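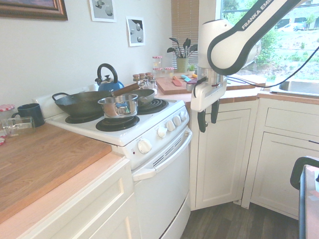
A reader asked under my last review whether a water alarm is worth buying at all, when a person can simply look under the sink once a week. I also thought so for many years. Then a small hose behind our dishwasher began to leak at night, and the repair of the floor cost us 900 dollars. After this I bought the Wirkiletti leak alarm kit, and I have used it for 10 months in our house in Tidanstead.

The kit costs 62 dollars. In the box there are four flat sensors, one base unit that goes into a wall outlet, a set of batteries and a short manual. The manual is correct but the letters are very small. I needed my reading glasses and a lamp.

Installation is easy. You put the battery in the sensor, press the button until the light blinks, and place it on the floor with the metal points down. I put one under the kitchen sink, one behind the washing machine, one near the water heater and the last one beside the toilet upstairs. The maker promises a range of 300 feet in open air. Inside a house with thick walls it is of course less,
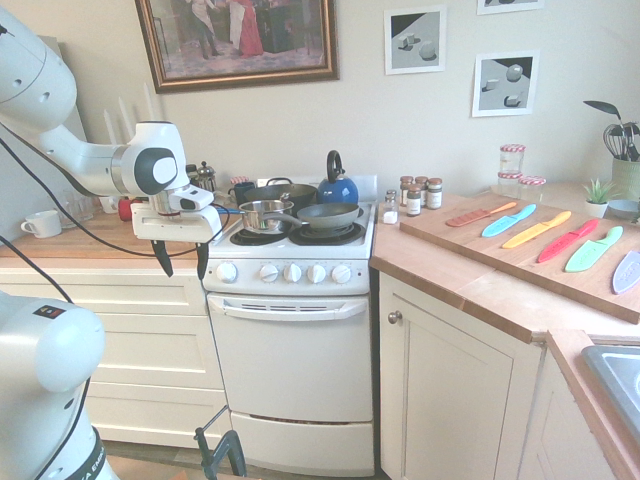 and the sensor near the water heater lost the connection two times in the first month. I moved the base unit from the bedroom to the hall, and since then the connection has been good.

I test every sensor with a wet paper towel. The alarm starts after a few seconds and it is really loud, I can hear it from the garden. One time in January it also rang for a real reason, a slow drip from the valve under the sink. The puddle was still small enough to dry with one cloth.

Before I decided, I compared it with the Pramanik kit, which a shop in Cinencombe let me try. The Pramanik has a nicer app, but its sensors are thicker and did not fit under my washing machine.
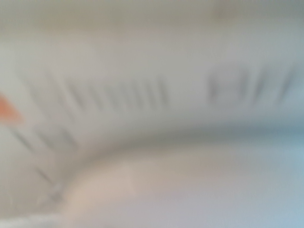
The base unit needs a little thought about its place. It should not get steam or warm air, and the manual says this only in one short line. If you have a white panel with narrow dark slits like the ones in the last photo, I would treat them as air openings and keep the unit well away from them. Mine is now in the hall at knee height.

What I do not like: the battery cover is stiff, and there is no warning on the sensor itself when the battery is low, only on the base unit. For the price I can accept this. I give it four stars out of five, and I will buy two more sensors for the basement when they are again in stock.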